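Two Cameras, One Shelf: Picking a View for the Stisano Gripper
Speaker notes, Evdale meetup, Wednesday, May 22, 2019 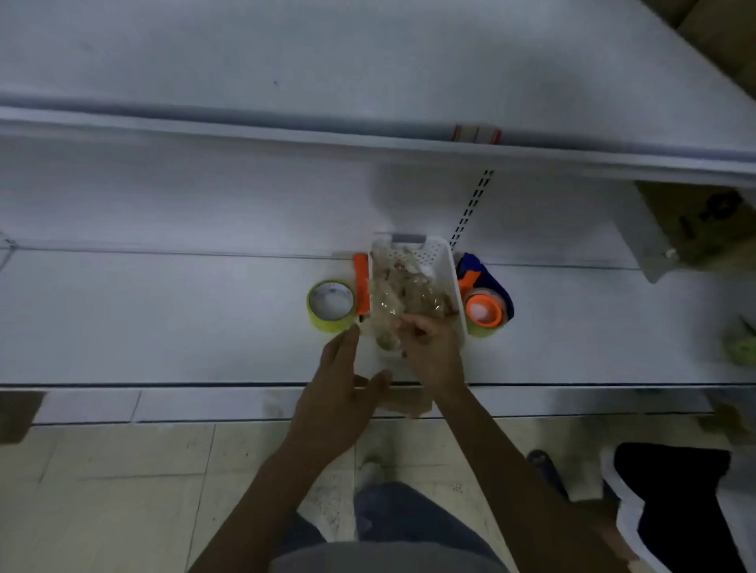 Slide 1: Head camera view, both hands in the basket of bagged items.

Hi everybody, I'm Kiran Vishwakarma, I work on the shelf picking project at Vedotel. Leave this one up while people find seats.

Start with the bags. Clear plastic, small beige and brown stuff inside, all piled up. I love this basket and I hate it! Ask the room: where does one bag stop and the next one start? Wait for answers, somebody always wants to come up and point.

Then the hands. Right hand has hold of the bags, left hand is spread open by the front corner. When we started I only cared about the gripping hand. Now I look at the other one just as much (come back to this at the end, the two-arm question).

Slide 2, the cameras. We tried a head camera and a wrist camera. Head camera gets you the whole work area, the basket, the tape on both sides of it, the shelf above. Wrist camera gets you a gorgeous close view until the gripper goes in over the rim, and then it's mostly plastic glare. We did 100 picks with each, 200 total, same lights, same basket.

Numbers, say them slowly: head camera 85 good picks, wrist camera 74. So a gap of 11. Don't oversell it, it's one basket and one kind of bag. Harawira asked last time if we'd run both together and the answer is still no, the controller drops frames when we do. Working on it.

Slide 3, grippers. Two-finger Stisano first, then the suction cup. Suction was my favorite going in and I was wrong, thin bags wrinkle and the seal goes. The fingers do better but they love to bring a second bag along for the ride. Play the clip twice, people miss it the first time.

Mention the upper shelf! From a head view you've got that shelf and its price rail over the top of everything, and an arm coming in high has to stay clear of it. We lost a whole afternoon to elbow clearance. Our fix was a lower approach, slower too, and I'm okay with that for now.

Slide 4, two arms. Go back to slide 1 for a second and talk about the open left hand. Would a second arm holding the basket steady get us fewer double picks? I think so, no data yet. We want to have something by September.

Questions. If they ask about price, send them to me afterward. Leave the spare gripper on the front table so people can squeeze it.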